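Chapter 4
Soft Floors and Hard Claims

Few household goods are sold with as much confidence as play flooring. The leaflets promise safer falls, warmer rooms and brighter children, often on one page. This chapter asks which of those promises can be tested, and who did the testing.

Foam tiles with jigsaw edges are our main case, as most readers will have knelt on some. 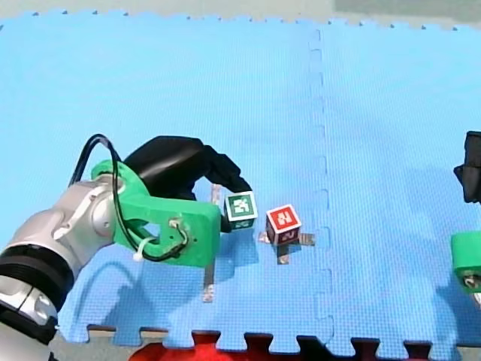
4.1 What does "tested" mean?

A drop test measures how a surface slows a falling weight. It says little about a toddler who trips sideways into a table leg. When the maker of the Olia mat claimed 100 per cent protection, Gizella Kozma wrote to ask what the figure was a percentage of. She had no reply.

The seams get even less attention. A tile may do well alone in a laboratory, yet families use tiles joined together, and a result for one piece shouldn't be stretched to cover a whole floor.

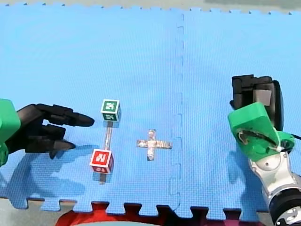 4.2 The parent survey

Proment questioned 363 parents, all of whom had already bought its flooring. Before reading on, write down 2 reasons to doubt the answers. Then compare your reasons with those of Uchenna Ekwueme, whose review begins this section.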